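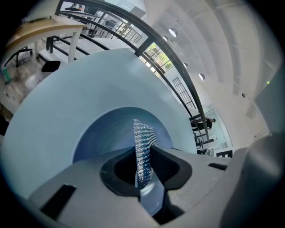 *A sparkling strip held between the Rakari's soft black finger pads, with something round and pale blue close behind.*

# A handful of patience

*Limsakul's Rakari kit lets you teach a robot household jobs with your own two hands. We spent a day with a pair in Idlow and came home with tired wrists.*

I ought to confess that I am a clumsy person, the sort who can't pass a shelf of china without tucking in both elbows, and so when Ketsara Kaewmanee put a gripper in each of my hands and invited me to pick up a sponge I very nearly handed them back. She laughed and told me to squeeze gently. I squeezed gently, the sponge came up off the table, and I was so pleased with myself that I forgot to do anything with it.

Ketsara looks after training for Limsakul, the small Findton company that makes the Rakari, and she has taught bakers, students, a retired bus driver and (she says he was the hardest work of the lot) her own father. What they are learning to do is wash bowls, fold cloths and put things away while the grippers keep a record of how it was done. That record goes off to whoever is training a robot with the same sort of fingers, and the hope is that one day the robot will wash the bowl for itself. No robot is needed in the room at all, and to my mind that is the cleverest part of the whole business.

The kit costs £1,244 for a pair, with chargers, a carry case, a printed guide and 6 spare finger pads. That's a good deal of money for two things to pick up a sponge with, but a small lab or a college would find it a gentler way in than buying an arm. You can also hire a pair by the month, and I suspect that would suit most people who are only curious.

## Getting the hang of it

The finger pads are the nicest thing about it. They're soft, they have a rounded notch in them, and they will take hold of something thin and fiddly as readily as something you could find in the dark. I tried them with a teaspoon, a peg and a birthday card, and only the card gave me trouble, mostly when I wanted to open it. Ekkachai Nuchit, who designed the pads, told me he went through a great many shapes at his kitchen table before settling on this one, and that he still wakes up wanting to change it.

Then there are the cubes. Each gripper wears a white one with black square patterns on it, and these help the system work out where your hands are. You do have to keep them in view, so rolling your wrist right over, as one does when scrubbing, can lose you a few seconds of recording. I did it constantly. Beatrice Lyimo, an old hand by now, has trained herself to turn the bowl instead.
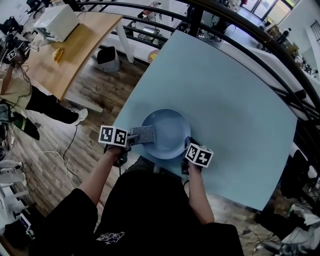
*Sponge in the left gripper, the right one against the rim of the bowl.*

Watching someone who knows what they're doing is a pleasure. One hand minds the bowl and the other minds the sponge, much as they would at any sink, and the whole thing has a calm to it that I hadn't expected from anything with so many black squares on it. Beatrice likes to hum as she goes. She reckons on 30 good recordings in a morning, if the kettle isn't on too often, and she throws away any she wouldn't be happy to show to a beginner.

## The grumbles

I have a few. The grippers are comfortable for the first half hour and then they begin to feel like a bag of shopping, and I would dearly love a padded strap for the wrist. The charging light is too faint to read in a sunny room. The guide, written with great affection by Buppha Srisuk, is a lovely thing to read in an armchair and rather less lovely when you want to know what a double beep means, as there's no index. (It means the storage is nearly full. Page 8.)

Sakda Nakpan, who answers the helpline, was patience itself when I rang, and he promised me that a shorter guide is on its way, along with a smaller pair for smaller hands, which they hope to have ready by July. I've asked to be told when they arrive. My niece has her eye on them, and she has always been far better with a sponge than I am.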